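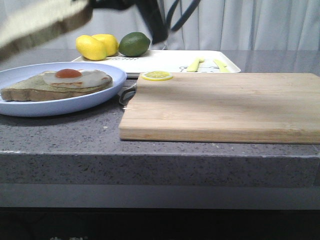 Niveck Kitchen Arm – progress report for October
Prepared for Mamta Rawat, Tiwari small projects fund

Hi Mamta,

It has been a really good month at the Jusdale workshop, and I'm happy to say we're back on the plan we agreed on after the slow start. The arm is bolted down, wired up and moving over the counter, and the play kitchen is set out so we can start on the tasks you asked about: picking up fruit, moving a fork or knife, and (the hard one) handling the pretend food on the plate.

Mechanical work

The shoulder bracket is the second version. The first one flexed at full reach and we could feel it with one hand on the elbow joint. The new one is thicker, and we printed it solid this time, so it took 11 hours and most of a spool. Worth every gram! The cables still hang in a loop at the top and I'd like to get them into a proper sleeve before we raise the speed limit again.
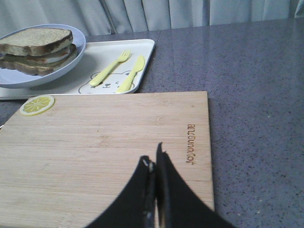
The wrist camera is on and calibrated. We spent two evenings on the mount angle. Too steep and the fingertips filled the view, too shallow and we lost the point where they meet. The angle we settled on keeps both tips in sight with plenty of counter beyond them, and the calibration has held through 10 restarts so far.

Software

Hand guiding works, and it's a joy to use. You push the arm through a move, press the pedal, and it stores the path. Playback at low speed is smooth. At 50 percent speed there is still a shake in the wrist when it stops, which I think is the tuning on the last joint and not the bracket. The Clusel motor driver has a filter setting we haven't tried yet.

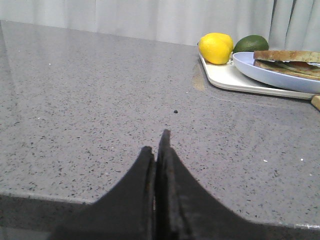
Closing the gripper all the way is now part of the start-up check. It gives us a zero point for the finger spacing, and if the motor current looks wrong at that point the program stops and complains. The fingers are holding up well, with a few faint scuffs and a thin grooved line down each inner face.

Money

We are under on parts and over on filament, and the two nearly cancel out. The spare wrist motor is ordered. I have about 8 receipts to scan and will send them together.

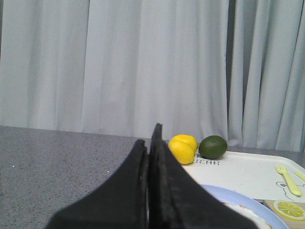
Lemons and limes are first on the list for November. They're a good shape for two fingers and they give the vision code strong colors to work with. After that come the fork and knife, which lie so flat that we may need thinner fingertips – I have a sketch and would love your opinion on it.

One request: could we move the bench review to an evening, any time after 6:30? The workshop is quieter then and you could try the hand guiding yourself.

Thanks again for backing this.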